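Konell Clorklow 500 -- limpador de juntas e rejuntes

Página do produto
Embalagem: frasco de 500 ml com bico aplicador
Referência: 512
Disponibilidade: em stock
Marca: Konell
Distribuição: Botex

O que o fabricante promete

Segundo a Konell, o Clorklow 500 devolve às juntas de azulejo "a cor do primeiro dia" numa única passagem, sem esfregar e sem cheiro. Vendemos o produto, por isso convém dizer logo o que pensamos dessa frase: a parte de não esfregar é exagerada, a do cheiro depende do nariz de cada um, e a cor do primeiro dia ninguém a recorda ao certo. Dito isto, continuamos a ter o frasco na prateleira e há clientes que voltam para comprar o segundo. Alguns. Outros voltam para reclamar, e quase sempre pelo mesmo motivo, que explicamos mais abaixo.

Para que serve

O Clorklow é um gel alcalino para juntas cimentícias em revestimentos de cerâmica vidrada: cozinhas, casas de banho, lavandarias. Ataca gordura, restos de sabão e o amarelecido que se instala por cima da bancada. Como é gel, agarra-se à parede o tempo suficiente para fazer alguma coisa, o que já o distingue dos sprays que escorrem para trás do fogão antes de chegarmos com o pano.

Para que não serve

Não recupera juntas partidas ou esfareladas. Não é para mármore, calcário nem madeira, e em juntas epóxi não vimos diferença entre usar o gel e usar água morna com detergente da loiça. Também não tira manchas de ferrugem, apesar do desenho bastante otimista no rótulo. Em juntas de silicone o resultado é fraco: se o silicone está preto por dentro, corta-se e aplica-se outro. Não há frasco que resolva isso, deste fabricante ou de qualquer outro.

Modo de utilização

Retirar primeiro a gordura da superfície com um desengordurante comum. É aqui que quase toda a gente falha. O gel aplicado por cima de gordura fica a trabalhar na gordura e a junta continua como estava.
Aplicar um cordão fino ao longo da junta.
Deixar atuar 34 minutos. O rótulo traz mesmo este número e já perguntámos à Botex de onde vem. Responderam-nos que "resulta dos ensaios". Não nos mandaram os ensaios.
Passar uma escova de cerdas de nylon, dura mas não metálica.
Enxaguar com bastante água e secar com um pano.

Usar luvas e manter a janela aberta. Nunca misturar com lixívia ou com produtos ácidos, incluindo vinagre. Experimentar antes num canto escondido, sobretudo em juntas coloridas: num cinzento-antracite que testámos, o tom abriu e não voltou atrás.

Rendimento

A Konell anuncia 3000 metros de junta por caixa, sem dizer quantos frascos leva a caixa a que se refere nem que largura tem a junta. Pedimos o esclarecimento em setembro. A resposta foi um folheto novo com o mesmo número em letra maior. O nosso conselho é ignorar o valor: uma parede de cozinha com azulejo pequeno gasta muito mais do que uma casa de banho com peças grandes, por uma questão simples de metros de junta. Compre um frasco, faça um bocado de parede e depois decida.

Comparação com o Başaran em pó

Quem nos conhece há mais tempo pergunta pelo Başaran, o pó que se mistura com água até fazer pasta. Continua a existir e continua a ser mais barato. Limpa de forma parecida em pavimentos, onde a pasta fica quieta. Na parede cai, e com ela cai a paciência. Para chão, levávamos o pó. Para parede, o gel, com as reservas já feitas.

Azulejo biselado, liso e tipo metro 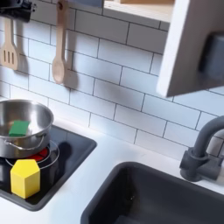 O formato tipo metro, branco e assentado em junta desencontrada, é hoje o que mais nos trazem em fotografias no telemóvel, e percebe-se porquê: fica bem em quase tudo e o azulejo em si limpa-se com um pano. O problema está na quantidade de junta. Quem escolhe rejunte branco puro para a zona do fogão vai precisar deste produto, ou de outro do género, com uma frequência que o vendedor de azulejos raramente menciona. Um cinzento claro disfarça melhor e envelhece com mais dignidade. Se ainda está a tempo de escolher, escolha isso e poupe no gel.

Depois de limpa, a junta fica mais porosa e torna a sujar-se depressa. A Konell vende um selante para esse efeito -- naturalmente. Funciona, mas qualquer selante à base de água para juntas cimentícias faz o mesmo trabalho. Esperar que a parede seque por completo, um dia inteiro pelo menos, antes de o aplicar.

Opiniões de clientes

Remzi Çınar
Comprei desconfiado. À primeira não fez nada, escrevi para a loja a queixar-me e disseram-me para desengordurar antes. Assim já resultou. Continua a ser preciso esfregar, portanto não percebo o "sem esfregar" do rótulo. Três estrelas.

Hatice Aksoy
Bom nas juntas do duche, médio nas da cozinha. O bico entope se não for lavado logo a seguir. Cheira a piscina fechada, digam o que disserem. Voltaria a comprar se estivesse em promoção.

Resposta da loja: o bico entope, sim. Lavar com água quente e guardar o frasco de pé. Já transmitimos a queixa ao distribuidor.

Conservação e devoluções

Guardar fechado, longe do sol e fora do alcance das crianças. O gel engrossa com o frio; basta trazê-lo para dentro de casa umas horas. Aceitamos a devolução de frascos com o selo intacto. Frascos abertos só em caso de defeito da embalagem, e "não ficou como no anúncio" infelizmente não conta como defeito -- nós próprios já tentámos esse argumento com a Botex.

Produtos relacionados
Escova de nylon para juntas, cabo curto
Başaran em pó para pavimentos
Selante Konell para juntas cimentícias
Bico aplicador de substituição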